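# Foler Under-Bed Drawers, one winter on

I bought a pair of the Foler under-bed drawers in November, used them through the winter, and have now got to the point in the year where everything has to come out and be swapped round. That seemed a fair time to write them up. 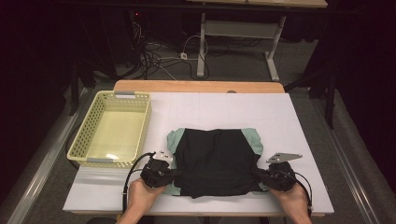
## What they are

Two shallow drawers on castors, sold as a pair, meant to slide under a double bed from either side. Each one is a softwood frame with a thin ply base and a cotton lid that zips round three edges. The lids come in grey or a sort of oatmeal. I have the oatmeal.

They are made by Terkby, who also do the wardrobe inserts I reviewed a couple of years ago and still use. The pair cost me £155 with delivery. You can buy a single drawer but the saving isn't much, so I'd only do that if one side of your bed is against a wall.

## Why I wanted them

My flat has one built-in cupboard and it holds the boiler. Clothes live in a chest of drawers that was my grandmother's and a hanging rail behind the bedroom door. For years the out-of-season things went into vacuum bags, and I have gone off vacuum bags. They leak air slowly, so by January you have a half-inflated cushion that no longer fits where you put it. Wool comes out of them looking ironed by a lorry. And you can never get one thing out without undoing the lot.

Before the Foler I tried a set of zip-up fabric boxes from Wirkinska. They were cheap, and they were fine until I filled them. With nothing stiff in the sides they bulge, and once they bulge they catch on the bed slats. Pulling one out meant lying on the floor and dragging it by a corner. The handle came off the second one I did that to. I still use the other for wrapping paper.

## Putting them together

The drawers come flat. You get four sides, a base that slides into a groove, eight corner screws, four castors and the lid. An Allen key is included and it's a poor one, with too short an arm to get any turn on it. Use your own.

The first drawer took me 40 minutes. The second was much faster, once I had worked out that the side with the deeper groove goes at the back. The instructions show this in a drawing the size of a stamp and don't mention it in words. If you get it wrong, the base sits slightly high at one end and the lid won't zip all the way.

One castor on mine was stiff out of the packet. I put a drop of sewing machine oil on it and it has been all right since. Two of the four on each drawer swivel and two are fixed, and the fixed ones should go at the back.

## Size, and will it fit

Measure before you order, and measure the lowest point under your bed. Mine has a centre rail that hangs lower than the sides and I nearly forgot it. The drawer with its lid on needs a bit more clearance than the website says, as the zip stands proud of the frame. I'd allow an extra two centimetres over the listed height.

Carpet also takes some off. The castors are small and they sink. On my short-pile bedroom carpet they roll well enough with one hand when empty and need two when full. On the wooden floor in the hall, where I built them, they ran off on their own.

## How much goes in

More than I thought, provided you fold to suit the depth. These are shallow drawers, so a jumper folded in the ordinary shop way (sleeves behind, then in half) makes a pile that is too tall after three. What works is to fold everything to the same flat rectangle and lay the rectangles side by side, two high at most.

I do this on a table. The bed is too soft and you end up smoothing the same thing three times. Lay the garment face down, bring the sides in so the width matches the others, then fold up from the hem. Thin tops I fold in pairs, one round the other, as they slide about if left single.

With that done, one drawer holds all my heavy knitwear, two pairs of lined trousers and a dressing gown. The other holds spare bedding: one double duvet cover, two fitted sheets and four pillowcases, with a gap at the end where I keep a hot water bottle. A winter duvet will not go in. I tried. A summer one does if you fold it in thirds lengthways and lean on it.

Coats are out of the question. So is anything with a structured shoulder.

## The lid

This is the part I had most doubts about and it has turned out to be the best thing on it. The cotton is a close weave and there was almost no dust inside after four months, under a bed that I don't hoover beneath as often as I should. The vacuum bags kept dust out too, of course, but they also kept the air out, and things smelled of plastic. Clothes from these drawers smell of nothing.

The lid comes off for washing. It attaches to the back edge with a strip of hook-and-loop tape, and the zip runs round the other three sides. I washed one at 40 and it shrank a little, enough that the last few inches of zip need coaxing. The label does say 30, so that's my own fault. The unwashed one still zips easily.

The zip itself is plastic and chunky. It snags on the corners if you go round them quickly. I've learned to hold the corner down with my other hand.

I would like a window in the lid, or a pocket for a card. As it is, both drawers look the same from outside and I have pinned a luggage label to each. Terkby do sell a set of tie-on tags for these but I couldn't bring myself to pay for string.

## Moths

I had moths two summers ago and lost a cardigan and most of a scarf, so I take this seriously. A zipped cotton lid is better than an open box but it isn't a seal, and the ends of the zip leave a small gap at each back corner that a moth could certainly get through. I put cedar blocks in both drawers and sand them lightly every couple of months to bring the smell back. No holes so far, but winter isn't moth season and I'll know more by the autumn.

Whatever you store things in, wash them first. Moths go for wool that has been worn, and a clean jumper in a plain drawer will do better than a grubby one in an expensive box.

## How it compares

The obvious rival is the Seyoum rolling chest, which a lot of people in the comments on my wardrobe review told me to buy. I've had a proper look at one in a shop. It's all wood, with a hinged wooden lid in two halves, and it's a much nicer object. It is also nearly twice the price, it's heavy before you put anything in it, and the hinged lid means you must pull the whole thing clear of the bed before it will open. In my bedroom there isn't the floor for that. With the Foler I can pull it halfway, unzip the front and reach in.

If you have the room and you want something that could sit in the open at the foot of the bed, the Seyoum is worth the money. Under a bed, where it won't be seen, I don't think it is.

As for the Wirkinska boxes, they cost very little and I'd still use them on a wardrobe shelf, where they don't need to slide.

## Things that have gone wrong

- The ply base on the bedding drawer has a slight bow in the middle. It doesn't touch the floor and hasn't got worse since Christmas, but I'm keeping the heavier things towards the ends.
- One corner screw worked loose. I tightened it and it has held. I now check all of them when I have the drawers out.
- The rope pull on the front frayed where it passes through the hole, which had a rough edge. I sanded the hole and tied a new knot further up.

I wrote to Terkby about the rope and they sent two replacements without any fuss. They took nine days to come.

## Swapping over

The changeover from winter to summer took me most of a Sunday afternoon last time I did it with vacuum bags. With the drawers it was one evening, and a good part of that was deciding what to give away. I emptied one drawer on to the bed, wiped the inside with a damp cloth, left it open until it was dry, then folded the wool to go back in. The linen and cotton things had been in the chest all winter in a heap, so those needed ironing, which I haven't done yet.

One thing to watch is that the swap doesn't come out even. Summer clothes are thinner, so there is always space in the chest and too little under the bed. I've left two jumpers out. It's the start of April and I'll want them anyway.

## Would I buy them again

Yes, at this price, for this bed. They do what the vacuum bags and the fabric boxes didn't, and I can get at one jumper without disturbing the rest. I'd take my own Allen key to them, wash the lids at the right temperature and sand the rope holes before threading anything through.

I'd knock off marks for the base, which ought to be a thicker board for the money, and for the instructions.

**Four out of five.**

*1 April 2022*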